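Droltent DR-384 Countertop Dish Rack

Part of the Hosbridge range of kitchen fittings for shared housing, staff rooms and small canteens. Page revised April 2026.

The DR-384 is an open-top draining rack for use beside a single or double sink. It is supplied in one piece, with no hinges, clips or folding legs. The drip tray is a separate item and must be ordered under its own number.

## Placement

Set the rack on a flat, level surface that can take its loaded weight. The tray has a built-in slope toward the spout, so the counter should not be shimmed to help it drain. Where the counter already has a fall greater than the tray's, turn the tray so that both run the same way.

Leave a gap between the rack and the wall. Painted walls behind a draining area should be washable to at least splash height. Plain matte paint marks easily and will need recoating more often than an eggshell or satin finish. If the counter meets the wall without an upstand, run a bead of sanitary sealant along the joint before the rack goes into service.

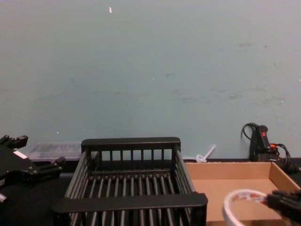

**Lorna Chang**
Technical Writer, Kitchen Fittings, Droltent

## Dimensions and capacity

| Item | Value |
|---|---|
| Length, outside | 384 mm |
| Depth, outside | 321 mm |
| Largest plate diameter | 350 mm |
| Minimum gap to wall | 5 mm |

Plates at the maximum diameter stand above the rails and should be placed in alternate slots. Deep bowls take up two slots each. Stockpots, roasting pans and cutting boards are outside the intended load and should be dried elsewhere.

## Material and finish

Steel wire, welded at each crossing, with a baked polyester coating. The coating is rated for daily contact with hot water and ordinary dish detergent. It is not rated for chlorine bleach, oven cleaner or abrasive pads. Knife tips will cut it. Once bare metal is exposed, rust can travel under the coating from the cut, and a touch-up pen only slows this down.

Replacement feet are sold in sets. They push on without adhesive. A rack missing one foot will rock and may scratch laminate or stone.

## Cleaning

Wash weekly in warm water with a soft brush, paying attention to the welds at floor level, where lime builds up first. In hard-water areas, soak in diluted white vinegar for up to an hour and rinse well. Do not put the rack in a dishwasher. The tray may go in the upper basket at normal temperature.

## Related items

- Lullby drip tray, spout left or right
- Lullby cutlery cup, hook-on
- Replacement feet, black
- Coating touch-up pen, black

The Lullby tray for the earlier DR-321 does not fit this model. The outlet is on the short side and will sit under the rack instead of over the sink.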